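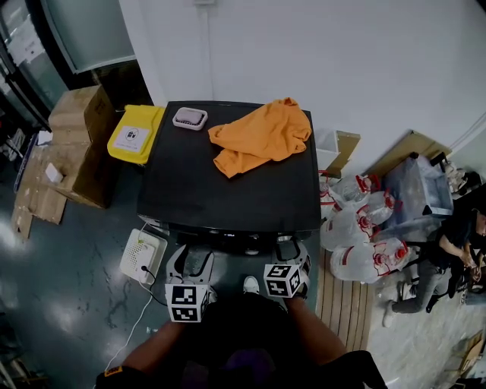
Ticket 614 – haze and streaks on black table, Oksanen unit
Opened by: Lempi Kauppinen
Status: open (was closed, reopened by me)

The table still dries streaky, and I don't accept "user technique" as a reason to close this. I have wiped tables before. The product is Treltine surface concentrate, mixed the way the label says, and the finish is the dark one Brutness sold us as easy care. I asked for a cloth that wouldn't leave lint and was told the orange one would do, so that's what is lying on the table, along with the sponge in its little white tray, and those two are all I have used on it since the last reply. No paper towels, no glass spray, no furniture polish. Please stop asking me about furniture polish.

What it does: looks fine while wet. Ten minutes later there is a gray film, worst in the middle, and you can write your name in it. The top has a slight gloss, so every pass of the cloth shows up under the ceiling lights.

Reply from Cedeck support
Thank you for your patience. Streaking on dark furniture is most often caused by too much product. Please dilute further and buff with a dry cloth.

Lempi
Did that. Half strength, then quarter strength. Quarter strength streaks less and also cleans less, and I could have guessed both. Buffing moves the film to a different part of the table. I'd like somebody to look at the water before we go any further down the "use less" road, which ends with me wiping the table with nothing.

Reply from Cedeck support
Could you tell us the hardness of your water? Very hard water can leave a mineral film.

Lempi
Strip says 300 from the utility sink. The strips are the cheap kind and I wouldn't swear by them, but two of them agreed. So that's hard. Fine. My problem with the hard water theory is that the windows are washed from the same sink and they come up clear. Different product, though, so I'll leave it open.

Test 1. Bottled water in place of tap, Treltine at label strength, same orange cloth. Film came back. Maybe a bit lighter. I looked at it from the door side and from the wall side and couldn't make up my mind, and I don't want "slight improvement" going in the record as if it meant something.

Test 2. Bottled water only, no product, same cloth. Film again! Thinner, but there. So either there's old product built up on the table or it's coming out of the cloth.

Reply from Cedeck support
We are glad to hear the bottled water helped. May we close the ticket?

Lempi
No. I didn't say it helped. Read test 1 again.

Test 3. Washed the cloth in plain hot water, no detergent, no softener, twice. The rinse water foamed the first time and kept foaming longer than I liked. Then bottled water only on the left half of the table. Left half dried nearly clean. Right half, which I left alone, still has its film.

So the cloth was loaded. I will give Cedeck that much. What I won't give them is that this explains everything, as the first cloth went on this table brand new out of the wrapper and streaked on day one. The sales sheet says the cloths are good for 1,000 wipes. I would like to know who did the wiping and what they were wiping.

Test 4. Sponge instead of cloth, label strength, bottled water, right half only. Streaks, wide ones. Sponge holds too much to be any use for a final pass. Good for the sticky spots and that's it.

Reply from Cedeck support (second agent)
Hello Lempi, I have read through the thread. The early batches of this finish shipped with a protective wax from the factory. It softens with some cleaners and smears when wiped. It can be removed with warm water and a little plain dish soap, followed by two rinses. Has this been done?

Lempi
No, and it isn't in the care leaflet, which I have in front of me. The leaflet is 9 pages and most of it is about not standing on the table.

I'm not convinced yet. "Factory wax" sounds like the kind of thing that gets brought up once the other answers have run out. But it fits day one, and it fits the film moving around when buffed, and it's cheap to try.

Test 5. Dish soap and warm tap water, left half only, rinsed twice, dried with a fresh cloth. Cloth came away dull gray. Left half is even and dark. Leaving the right half alone until tomorrow so there's something to compare against. Please nobody clean the right half.

To do:
– look at left half again in the morning with the lights on
– if still clear, strip the right half the same way
– one week on tap water with Treltine at label strength, to settle the hardness question
– ask Brutness for the batch number, and whether the wax was ever written down anywhere
– reorder cloths, but only two until the week is up

Ticket stays open.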